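How to Wash, Dry and Fold a Quilted Blanket Without Losing the Crinkle

I have a soft spot for cream-colored bedding, which is a silly thing to admit when you live at the end of a dirt road outside Dulinville, but there it is. I bought my first crinkly quilted throw at a church sale in Broltanville, washed it much too hot, and ended up with something closer to a bath mat. I've learned a good deal since then, mostly the hard way, and the ones I have now still look the way they should.

Before you wash

Read the tag first, and if the tag says something different from what I say, go with the tag! Then take the blanket outside and give it a good shake. Lay it on the bed and look along the stitching for any loose threads. Snip them close with small scissors and please don't pull, as one good tug can open up a whole row. If you find a spot, dab it with cool water and a drop of plain dish soap and leave it for 8 minutes while you go and find the rest of the pale laundry.

Washing

Cream picks up color from everything, so I wash mine alone or with white pillowcases. Use cool water, the gentle cycle and half the detergent you think you need. I skip fabric softener altogether – it leaves a coating, and the puckers never seem to stand up as nicely afterward. On my old Marska the gentle cycle runs 53 minutes, and I add a second rinse when I've been heavy-handed with the soap.

Drying

Low heat, with a couple of clean tennis balls thrown in if you have them. Stop the dryer every so often, pull the blanket out, turn it over and put it back, or the middle will stay damp while the edges are bone dry. When it feels nearly done, I hang it over the banister for the last hour or two. Never iron it. The wavy surface is the whole charm of the thing, and a hot iron will press it flat in no time.
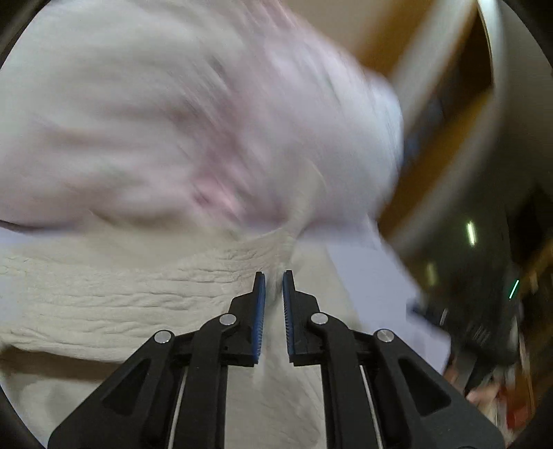 Folding is where most people get cross, and I understand why, because thick quilted fabric slides around and doesn't hold an edge the way a sheet does. Go slowly and use a bed or a big table, and it will come out fine.

1. Heap the blanket in the middle of the bed and find one corner. Pinch it firmly and draw it out toward you, then find the next one along the same side.

2. Spread it out face down and smooth it with flat hands from the center outward. You are only chasing out the big folds, so leave the little crinkles alone.

3. Fold it in half the long way, matching the corners first and the edges second.

4. Fold one long side in by a third, then bring the other side over it. You should have a long, soft strip.

5. Fold the strip from each end toward the middle, leaving a gap the width of your hand, and close it like a book.

Don't press down hard to make it smaller. If it won't fit on the shelf, roll the strip up from one end instead, which takes up less depth and is kinder to the stitching.

Putting it away

I keep mine in a Schmieder cotton bag on the top shelf of the linen closet, with nothing heavy on it. Plastic traps damp, and I've had a musty blanket come out of a plastic tub in March that took 3 washes to put right. Every 6 months or so I take them all out, air them by an open window for an afternoon and fold them along different lines, so the creases don't settle in one place. Friday mornings suit me, with the radio on and the beds already stripped.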